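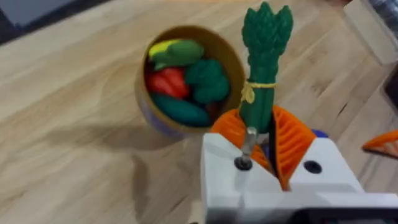
Plastic play vegetables (corn, bell pepper, broccoli and cucumber) in a round container

Play food, also called toy food or pretend food, is a group of toys shaped like things people eat. It includes fruit and vegetables, bread, eggs, cuts of meat, cakes, and whole prepared meals, most often made in wood, plastic, felt or cloth. It is one of the most widespread kinds of toy in the world, and one of the most charming, as almost every place that makes it ends up making its own dinner.

History

Small models of food are far older than the toy trade. Clay and wooden loaves, fruit and joints of meat were made in the ancient world, often as offerings or grave goods. Play food meant for children grew up alongside the dollhouse and the toy kitchen in Europe. Early pieces were modeled in plaster, wax, wood or papier-mâché, and many were glued to their plates, so a child could serve the roast but never take it off the dish.

The town of Stutell had a lively trade in turned wooden fruit, made over the winter by furniture workers and sold at the April fair. Its apples and pears were known for their stalks, cut from real twigs and pegged into the top. A price list from the Brotach workshop, the largest in the town, names 34 kinds of fruit and vegetable, including a medlar, a quince and three different turnips! The turnips sold poorly and are now the pieces collectors want most.

Molded plastic changed everything. It was light, bright and cheap, it could be washed, and it could hold details that a lathe could not manage, such as the kernels on a corn cob or the tight buds of broccoli. Hollow shapes also let makers produce food at close to full size without making it heavy.

Materials

Plastic pieces are usually blow-molded or injection-molded, with a seam running around the widest part. Wooden pieces are turned or sawn and then painted, and a good set has a lovely weight in the hand. Felt food is sewn, stuffed and often layered, which makes it wonderful for sandwiches – every slice of tomato and leaf of lettuce can be stacked separately.

Cutting food is a popular type made in two or more sections that are held together by hook-and-loop tape, magnets or pegs. The child slices through the join with a blunt toy knife. The crunch of the tape pulling apart is a big part of the fun.

Homemade play food

Homemade play food has a long and happy tradition of its own, and patterns for it turn up in craft magazines, sewing books and school newsletters. Salt dough, scrap felt and offcuts of soft wood are the usual starting points. Wooden pieces are roughed out with a saw or knife, and many hobbyists then switch to a handheld rotary tool like the blue one shown here for the fine work. Small bits suit jobs such as the dimple at the top of an apple, the grooves of a pumpkin or the pitted skin of an orange. Sanding takes longer than carving, and makers tend to be proud of it. 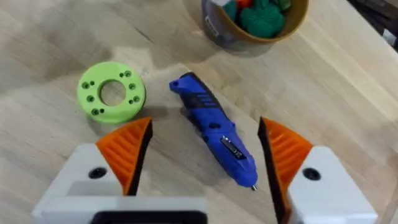
Regional forms

Play food follows the local table. Sets from Japan may include sushi and rice balls, and Mexican sets may have tacos and tamales. In the Saltent valley, where the toy maker Ashour has its factory, the standard first set holds 5 pieces: a round loaf, a cheese, an onion, a smoked fish and a plum dumpling. The dumpling opens to show the plum, and the plum opens to show the stone.

Use in play and learning

Children use play food to run shops, cafes and kitchens, and to feed dolls, pets and patient grown-ups. Teachers use it for sorting, counting and naming, and it is a great help in language classes.

Collecting

The toy museum in Stutell holds 573 pieces of play food, nearly 300 of them wooden. Its oldest is a pear with a faded red cheek and a replacement stalk. Collectors look for original paint, full sets and matching boxes.

See also

Dollhouse
Toy kitchen
Food model
Salt dough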